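Hollis opens its prayer and quiet rooms round the clock
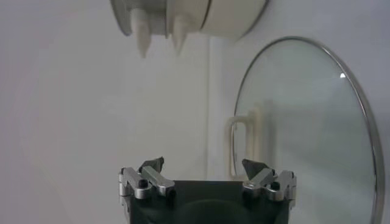

CAMPUS LIFE

I've been moaning about the quiet rooms at Hollis since my first term, so it's only fair that I'm the one who gets to write this up. From October, the two multi-faith rooms on the ground floor of the Baumgart Building will stay open all night, every night, including through the holidays. Up to now they've been locked at 6pm, and if you've ever tried to fit sunset prayers around a seminar that finishes at ten to, you'll know what a mad dash that was.

The university put the news out in an email to all students yesterday afternoon (I nearly deleted it, it had the same subject line as the one about bike racks). It says the change follows a survey run by the student union in the spring. 488 of us filled it in, and 205 said they'd gone looking for a quiet room at least once and found it locked. Quite a few had ended up in stairwells. One person wrote that they'd been praying behind the vending machines in the library basement for most of a year, which made me feel a bit sick to read.

So what's changing? Your student card will open the doors at any hour, as long as you've signed up first on the student services page. I did mine on the bus this morning and it took a couple of minutes. You don't have to say what faith you are or whether you have one at all, and I was really pleased to see that. Plenty of people I know use those rooms because they've got a headache, or the halls are noisy, or they just want to sit somewhere without a screen in it.

There's building work too. The smaller room is getting a proper washing area with a bench and a drain, so no more balancing on one leg at the sinks in the loos. That should be finished before the end of term, though the email is careful to say "we hope". The bigger room gets new carpet, shelves for shoes and a curtain that can be pulled across the middle when a group wants to split the space. It'll hold 42 people once that's done. Friday lunchtimes regularly bring in more than 70, so I can't pretend that's enough, and the Islamic society will carry on borrowing the dance studio for now.

I popped in at lunch to see how things looked and got chatting to a few people taking their shoes off by the door. Most hadn't seen the email. One second-year, who commutes in from Handari and doesn't get home until nearly nine in winter, said it would save her leaving her evening lab early, and could she please have a heater as well? (I've passed it on. It is freezing in there.) Another student, who's Jewish and in his final year, was happy about the hours but wanted to know when the kosher food shelf in the canteen was coming back. I didn't have an answer for him, and when I rang the catering office later neither did they.

Not everyone's keen. There were grumbles on the student forum last night about people sleeping in the rooms or using them for group work in exam season, and I do get that, having once walked in on a full-blown revision session with pizza. The university says security will look in on their normal rounds, and that anyone caught treating the place as a study room will have their card access taken off for the rest of the term. How strict they'll be about it at three in the morning, I've no idea.

What about the other site? If you're based at Zuvutham, it's less cheerful, I'm afraid. The single quiet room there keeps its current hours, 8am to 6pm, because the whole block is alarmed overnight and changing that would mean a new system. The student union says it's going to keep pushing and will bring it up again after Christmas. I lived over there in my first year and the walk to the main campus is no joke in the rain, so I hope they mean it.

Sign-up is open now and cards should start working within a day. If yours doesn't, take it to the help desk in Baumgart, which is staffed until 7pm. There's also an open evening in the bigger room during the first week of October, with tea, and a sheet on the wall for suggestions about what goes on the shelves. I'll be there from about half five, mostly for the tea.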